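Sorting for the record

The first thing Shakuntala Awasthi does at the Clatton site is tip a tray. The toys have to lie differently at the start of every episode, and a tray that has been tidied by hand tends to come out with the balls on top. Tipping and one shake gives a better spread.

Her group at Edwood is collecting examples for a grasping policy called Stornano. An episode is one object taken from the pile and put through the hole of a box, driven throughout by an operator. Joint positions, gripper opening and video are logged together. By the end of December the set held 2242 episodes, of which 1215 had passed review.

The rejection rate looks poor and is partly deliberate. Operators are told to keep going after a slip and recover if they can, and recoveries are filed separately. An episode is thrown out when the logs drift out of step with the video, or when the operator pauses long enough that the policy would learn to wait.

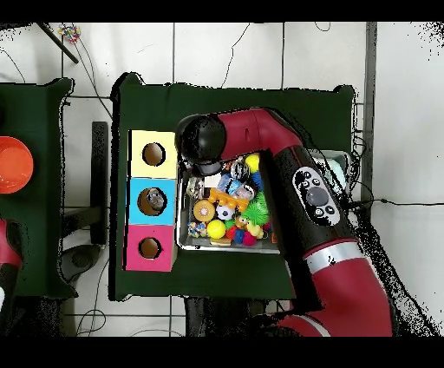
Toys, boxes and arm at Clatton
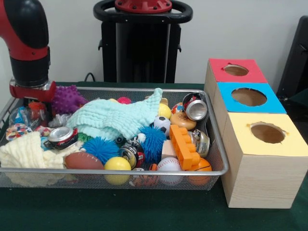

Choice of object matters more than the team first assumed. Rigid balls are easy and were over-represented in the early batches. Cloth is slow, as the fingers often close on a fold and bring up something else with it. Crushed cans give a different contact each time they are turned over. Mebrat Alemayehu, who reviews the episodes, now sets a quota by object type for each shift, and an operator who has filled the quota for balls must leave them alone.

He also asked for a written rule on what counts as a grasp. The present one says the object must clear the pile for 12 frames. Shorter lifts go into a set of 143 marginal cases, which are kept out of training and used to check whether two reviewers agree.

The logging software, Tawfik, was written in-house and still cannot resume an interrupted episode. If a cable is knocked, the operator starts again from a freshly tipped tray.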